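Grolla Tabletop Finish – FAQ
Updated February 17, 2025

How long before I can use the table?
Light use, 20 hours. Hot mugs, wait a week. Longer if the room is cold.

Is it food safe?
Once cured, yes. Don't cut on it tho.

What size can do I need?
Small can for a desk or side table. Dining table – get the large. Two coats either way.

Can I put it over old varnish?
Sand first, fine grit. Wax has to come off completly.

How do I clean it?
Damp cloth, drop of dish soap. No bleach, no scrub pads.

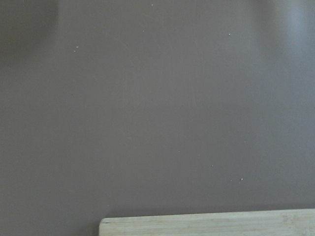 Dull patches after cleaning are usualy soap film. Wipe again with plain water, dry with a towel.

Do you ship?
Yes, from the Erkberg store. Orders over 319 ship free. Pickup at Plernbridge too, weekdays only.

Returns?
Unopened cans only, up to 20 days. Custom tints no, sorry. Bring the receipt or the order number.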